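Talk notes: running a small guest house without losing the plot
Slot is twenty minutes, keep an eye on the clock. Water on the lectern first.

Opening
Say hello, say thanks to Pao-chu Liu for asking me. Don't do the joke about the kettle, it died last time.

I've had Daltovlow, my guest house, long enough to have got most things wrong once. Ask who's in their first season. If it's most of the room, slow down and skip the bit on business rates (it's dull anyway).

Prices first, as that's what everyone wants to know. I started far too low – 40 pounds a night with breakfast, and I was proud of it! I was paying people to stay with me. Tell them about sitting down in February with the heating bill.
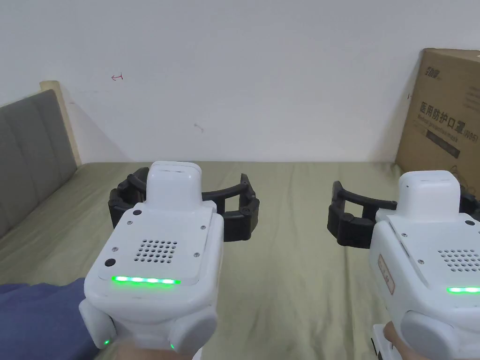 So I put it up to 48, lay awake worrying, and didn't lose one regular. Pause here. Let them do their own sums.

Booking systems. I tried Plader, then went over to Worken, and I'm not here to sell either. Pick the one you can work on your phone while someone's at the door with a suitcase. Mention the typo that put my back bedroom up at 999 a night, and the very polite man who rang to ask what was in it.
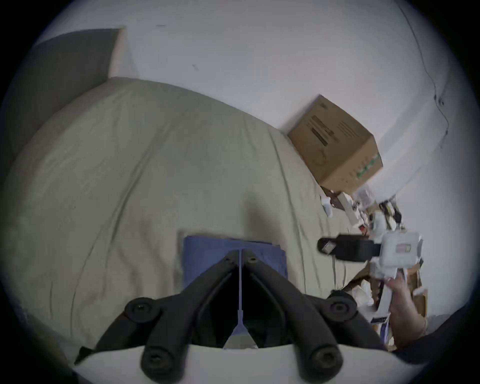 PART TWO: CHANGEOVER DAY

Out by ten, in from four. Sounds like loads of time and it isn't. Do the beds before the bathrooms, open the windows before anything, and have one more full set of linen per room than you think you need. I had two sets each to begin with and spent my life watching the dryer.

Plain colours wash together, so buy plain.
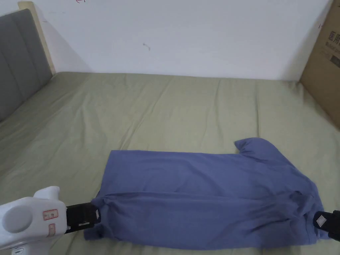 Blue T-shirt, being folded on the bed

Lost property – over 20 phone chargers in one summer. Label it, bag it, keep it till the season ends. Post things back if they ask nicely, and ask them for the postage.

Then breakfast. Cut the menu. Mine ran to two pages and now it fits on a card, and the eggs are better for it. Jeon, the bakery down the hill, does my bread, so I get another half hour in bed.

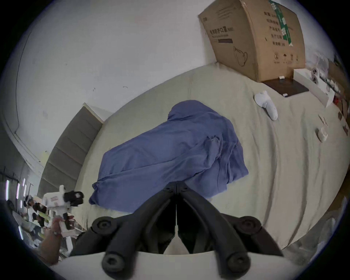
Blue cloth in a heap, crumpled

Reviews: reply to the bad ones the next morning, never the same night. Read out the one about the seagulls if there's time.

Questions. If it goes quiet, ask them what they charge for dogs.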